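Stavetti Club Newsletter
News from the robotics group
Written by Jucélia Cavalcanti
1 January 2025

Dear members and parents,

In the last newsletter I promised to write more about the project of the evening group, and several parents reminded me of this promise, so now I do it with pleasure.

The project has the name Grutano. It started in August, when Jailson Vieira came to the club meeting with a question. We had spent two years with small wheeled robots which follow a line and push blocks, and the older students knew this work very well. Jailson asked them if they would like to teach a robot arm to pick up things from a table. Everybody said yes before he finished to explain what it would cost in time.

The idea is this. A robot arm can learn from many recordings of a person who does the same task. For making the recordings it is not necessary to have the arm in the room. The student takes a gripper in each hand, with the same kind of fingers which the arm will have, and does the task with them. The cameras record the movement, and the square markers on the grippers help the computer to find where each gripper is. Later the recordings go to the training program, and this part is slow and happens mostly at night.

We decided to begin with fruit. Fruit is cheap, it is round, it does not break if it falls, and at the end of the evening somebody is always hungry.

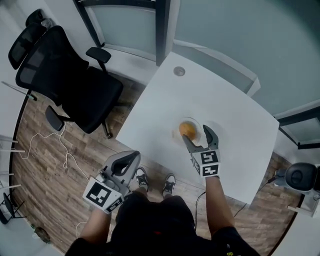

Picking up a piece of fruit sounds like a task for small children, and our students also thought so. In the first evening they discovered that their hands know many things which the gripper does not know. When you take an orange with your own fingers, you feel when it begins to slip. With the gripper you must look, and you must go slowly, and you must open the fingers wide enough before you arrive. Edileuza Macedo, who is one of our youngest in this group, said that it was like eating soup with two rulers. But she practiced at home with kitchen tongs, and now her recordings are among the best we have.

Until the end of the year the group made 2428 recordings. From these we had to throw away 153. Most of the bad ones had the same problem: the student covered a marker with the sleeve or turned the hand too far, and the computer lost the position. Jailson keeps a list of the reasons, and he reads it aloud at the beginning of each evening. The students complain about the list, but I noticed that they now correct each other before he says anything.

Since October we work with a fixed plan for the evening. First comes the calibration, which takes longer than anybody wants. Then each student makes 50 recordings, with a pause in the middle for the hands. After this the group looks at some of the recordings together and decides which ones to keep. Anselmo Brandão wrote a small program for this, he called it Prilard, and it shows the views from the cameras side by side, so you can see quickly if they do not agree in time. He is 15 years old and he wrote it during his school vacation. If a parent who knows programming would like to look at it together with him, please tell me. He would be happy to have a critical reader.

We also had some difficulties and I want to mention them. Two recording evenings were lost completely, one by a full memory card and one by my own mistake, when I copied an old folder over a new one. Rosimeire Holanda could save a part of the files, but not many. After this we bought a second disk, and the rule is now that no person goes home before the copy is checked.

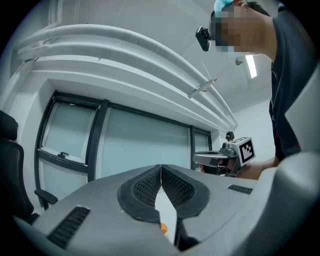 Does my child need to know programming before joining the evening group?

A student can start without any programming. The first weeks are only practice with the grippers and learning how to judge a recording, and for this you need patience more than anything else. The students who want to write code can do it later with Anselmo and Rosimeire. We only ask that they are at least 13 years old and that they come regularly, as each person needs some evenings until the movements become calm.

Now to the question which I hear most often, if the robot arm can already do it. The honest report is: sometimes. Before the holidays we visited the Šimek workshop, where we are allowed to use an arm on Saturday mornings, and we tried the first trained version. The arm went to the correct place almost every time, but it closed the fingers too early and pushed the fruit away. The students were disappointed for five minutes, then they started to discuss the reason. Rosimeire believes that we have too many recordings where the orange is near the middle of the table. Jailson believes that our students close the fingers too fast when they get tired. We will test both opinions. For the next round we will change the starting place of the fruit for each recording, and we will make the series shorter.

For the new year we have three free places in the evening group. The cost for the season is 200, the same as last year, and the use of all the equipment is included. If this is difficult for your family, please speak with me and we will find a way, this stays between us. Students should wear closed shoes and a shirt with short or tight sleeves, for the reason with the markers which I explained before.

We also look for fruit! Lemons, small apples and mandarins are welcome, also if they do not look beautiful anymore, but please nothing which is already soft.

The open evening for parents will be at the end of the winter season. You can try the grippers there yourself, and the students already look forward to correcting you. I will send the day and the hour in a separate message when the room is confirmed.

With best wishes for the new year,
Jucélia Cavalcanti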